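Section 3: Planning and budgeting your bench cell

Read this section before you place an order. It covers what to buy, what to leave until later and how much bench you need for a small arm doing pick-and-place work. Unpacking and first power-up are in Section 4.

The prices are those in the Polledgate list of 26/09/2026 and exclude VAT and carriage. If you are working from an older list, ask for a new quotation.

3.1 Before you start

You will need:
- a tape measure and a note of the door widths on the way to the room
- the name of whoever signs off spending, and their limit
- a list of the parts or objects you want the arm to handle, with the weight of the heaviest
- the site electrical plan, if there is one

Note: Sites buying through the Cultthorpe framework should use the framework order form. The item codes are the same but the approval route is different.

3.2 Working out the size of the cell

1. Write down the largest area the arm has to reach over. Measure it flat, at the height of the work.

2. Add a margin on all four sides. Fixtures, tags and cable clips all need somewhere to go, and most first orders leave too little room for them.

3. Check the result against the reach table in Appendix B. If your area falls between two arm sizes, choose the larger. Do not plan to run an arm at full stretch for a whole shift.

4. Mark the outline of the bench on the floor with tape and walk round it. Leave enough space for a person to get to the back of the bench with the covers off.

5. Measure the height from the bench top to the lowest thing above it, including lights and trunking. The arm needs 2083 mm clear from the floor when the bench is at standard height.

Caution: Do not count a walkway or fire route as part of the clear space, even if it is seldom used.

3.3 Choosing the base and work surface

The arm bolts to the Zakham base frame. The frame is supplied without a top. Two tops are available:

Perforated top. Supplied as panels that sit edge to edge. Fixtures can be bolted down anywhere there is a hole and moved later without drilling. Suits training, trials and any job that changes often.

Solid top. Cheaper, and easier to wipe down. Each fixture position has to be drilled, so settle your layout first. Suits a single job that will stay put.

If you are unsure, order the perforated top. Changing over later means taking the arm off the frame and repeating the whole of Section 4.

3.4 Setting the budget

1. Enter the price of the arm and controller. The bench version is £3817.

2. Add the frame and top. Allow £3000 if you are taking the perforated top, less if you are taking the solid one. The solid top is priced by area.

3. Add the gripper. One gripper is not included with the arm, whatever older leaflets may say. See 3.5.

4. Add the starter pack of fixings, tags and cable clips at £215. You can source fixings yourself, but check the thread against Appendix C first.

5. Add training. The Lenihan one-day course is booked separately and is charged per person. Send at least two people, so that the cell can still be used when one of them is away.

6. Add carriage, and a pallet truck if your site does not own one.

7. Set aside a sum for the first year's spares. Gripper pads and cable sleeves wear out - the frame and the top do not, in normal use.

Note: Do not put spares and training under the same heading. Finance departments often cut a mixed line and you lose both.

3.5 Choosing a gripper

Work from your list of objects. Pick out the smallest, the heaviest and the most awkward to hold, and ignore the rest for now.

- Flat-sided parts: the standard two-finger gripper.
- Round parts standing on end: the standard gripper with the grooved pads.
- Thin sheet or card: the suction head. This also needs an air supply, which must be costed.

Parts with points or curves, such as stars and hearts, may need a particular approach angle. Ask for a trial before buying special fingers. Albane Gautier in the applications office arranges trials and will tell you what to send.

3.6 Planning the trial layout

A trial set costs very little next to the rest of the order and shows up most planning mistakes early. Use simple solid shapes in a few plain colours.

1. Lay a flat board on the perforated top, leaving some of the top showing on every side.

2. Place a printed square tag flat on the top, beside a corner of the board. Keep it clear of the shapes.

3. Put out a mixture of shapes: cylinders, stars, a cube, a prism or two. Space most of them well apart, and set one or two pairs close together or touching. Leave part of the board bare for putting things down.
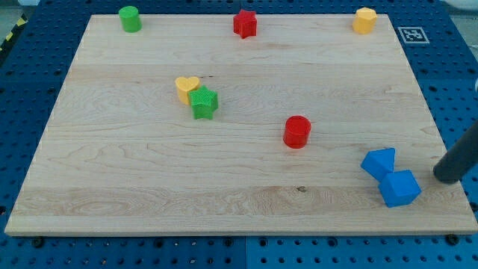

4. Check your colours against the work surface. Blue shapes over a blue top are harder for a camera to separate once they leave the board. If your real parts match the top, order the top in another colour.

5. Write down which shapes gave trouble and send the list with your order.

3.7 Lead times and ordering

Order the frame first. It takes longest to arrive and nothing else can be fitted without it. Arms are normally held in stock, except in June, when the warehouse closes for the annual count.

Keep one copy of the completed budget sheet with this manual. You will need the item codes from it in Section 4, step 2.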